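Fifty-six summers of potluck in Histden 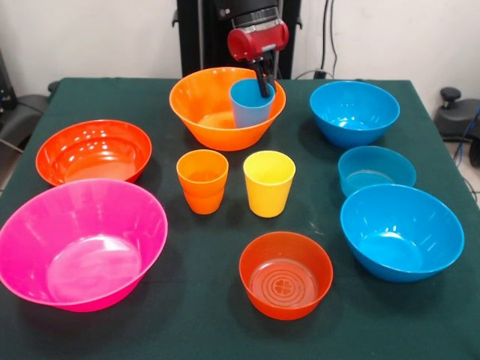

Plastic bowls and cups in bright colors on a dark green cloth.

The woman who runs the Ivmont Street potluck has done it for 56 summers, and she still gets nervous every May. "You lie awake wondering if anyone will bring a main dish," she told me over a second slice of her rhubarb cake (I hadn't asked for it, but I was very glad to have it). The first year drew three families and a great deal of potato salad. Last summer 200 people came!

She has never given out a sign-up sheet. "If we get nine desserts, we eat nine desserts," she said, laughing. Her own dish is always baked beans, started the night before and left alone until noon, and she'll happily write out the recipe for anyone who stays to help fold chairs.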